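The Slow Half of the Loop

Stidska's planning stack fits in one repository, and most of the commits in it deal with time. The learned part, a policy that maps recent images to a short sequence of gripper poses, was working in a crude form by the second month. Getting those poses to arrive when the arm could still use them took the better part of a year.

The company sells software for packing and unpacking mixed goods: bottles, pouches, insulated boxes, anything that reaches a bench in no fixed order. It makes no hardware. Its customers run arms from several vendors, and the only common element is a wrist camera with a fisheye lens and a parallel gripper beneath it. The policy is trained on recordings made by people who carry the same camera and the same finger geometry by hand, so the software has to reconstruct what the arm would have done from video and inertial data alone.

Imani Tran wrote most of the reconstruction pipeline, which goes by the internal name Undent. It takes a raw recording and produces a six-degree-of-freedom trajectory, a gripper width for each frame, and a confidence value. The first stage is visual-inertial SLAM. The second detects the fingertips and converts their separation to millimeters. The third rejects segments in which the first two disagree with the motion model.

"Width sounds like the easy one," Tran says. "The fingertips are always in view and always the same color. But you're measuring them near the bottom of a fisheye image, where one pixel is worth a lot more than it is at the center. Our first calibration was off by 5 millimeters at full opening. A policy trained on that will close on air."
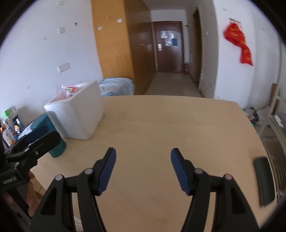 The fix was to drop the single polynomial lens model and calibrate the lower third of the image separately, with a printed target moved through the region the fingers sweep. The target costs almost nothing and the procedure takes a few minutes per unit. It has to be repeated whenever a finger pad is replaced, and the pipeline refuses a recording if the pad serial number and the calibration file don't match.

Latency was harder. An image leaving the camera is already old. It has been exposed, read out, compressed and moved across a bus before any code sees it. On Stidska's reference machine the mean age of an image at the start of inference is 227 milliseconds when the arm runs through the customer's own network, a figure that surprised the team enough that they measured it again with a flashing diode. Inference adds to that, and the arm controller adds its own delay on top.

The policy outputs a chunk of future poses with timestamps relative to the image. By the time the chunk is ready, the first several poses describe moments that have passed. The scheduler throws those away, looks up where the arm is now, and blends into the first pose it can still reach. Eskil Nygård, who maintains the scheduler, describes it as bookkeeping. The code is 2,210 lines long, and a large share of it is assertions.

The gripper runs on a different clock from the arm. Most electric grippers accept commands at a lower rate and respond late, so a close command has to be sent ahead of the arm motion it belongs with. Early versions sent both together. The arm arrived, lifted and left the object behind while the fingers were still closing. Nygård now keeps a delay estimate for each actuator, refreshed at startup by a short open-close cycle, and shifts each command stream by its own amount.

Perception in the narrow sense, meaning detection and segmentation, plays a smaller part than visitors expect. There is no object list. An earlier product, Vuvilov, had one, and it grew until no release could be tested against all of it. The current system has two learned components: the policy, and a classifier that decides whether a recorded segment is fit for training.

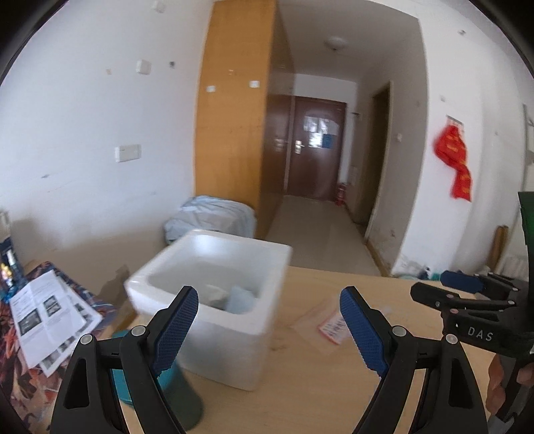 Segment quality is where the tooling budget now goes. The classifier scores each stretch of video for tracking stability, occlusion and what Tran calls foreign motion, meaning anything that moves in view without being moved by the recorded gripper. Two-handed work is the usual source. With a second gripper held upright just to the right of the first, as it is beside the open foam box on the desk, the SLAM front end can pick up features on the other tool and treat them as part of the room. If that tool then moves, the estimated camera path bends with it. A clear plastic bag like the one next to the box causes a smaller version of the same trouble, as its highlights shift with viewpoint and make poor landmarks. Undent masks the second gripper before feature extraction and solves both trajectories in one shared map. Highlights are left to the outlier rejection, which handles most of them.

The shared map introduced a requirement of its own. Two cameras have to agree on the time as well as the place. Each unit stamps its video from a local oscillator, and the oscillators drift apart over a long session. The operators begin by pointing both cameras at a changing code on a screen, which fixes the offset at the start. Drift after that is estimated from the inertial data whenever both hands come to rest together. The method depends on such pauses existing. In fast work they can be rare, and a session without enough of them is split at the last good one and the remainder discarded.

A review tool called Lindqvist sits at the end of the pipeline. It plots both trajectories, both widths and the confidence trace against the video, and lets a reviewer jump between the points where the classifier changed its mind. In March the team ran it over 258 sessions that had been accepted under the old rules. Most of the rejected material came from the same two causes, clock drift and stale calibration, and the policy retrained on what was left made fewer regrasps at the rim of a box.

Nygård would like the scheduler to go further and cancel a chunk in progress when a new image contradicts it. The present version finishes what it has committed to unless a force limit trips. Cancellation is simple to write and awkward to make safe, given that a stopped gripper may be holding something over the floor. A branch with the change exists, and it runs in simulation with a fixed delay. The next step is to run it with the delay distribution logged from a customer's network, including the long tail, and see how often it stops the arm for no reason.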